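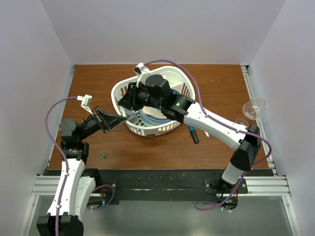
21 September 2026

Spent the evening on the two arms at the Clembridge workshop. Euan had already bolted the black plate down tighter, so I went straight to the cables. The purple ones still hang in big loops below the bases and I want them shorter before we do anything fast. Ordered 4 metres of sleeving from Skenico.

Plates in the white basket again, with the right gripper down in the basket above them. I dropped the speed limit to 300 and left the left arm's settings alone – Lakshmi wants to redo those herself. Both arms have a green light on, the left near its base and the right on its wrist, so power is fine.
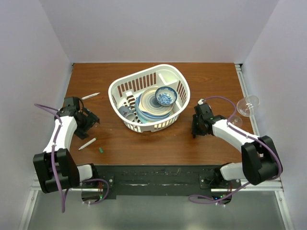
Do we need new fingers for the grippers? Adebayo thinks we should try rubber pads on the old ones first, and they cost far less.

Home late. Must ring Bình for the spare key.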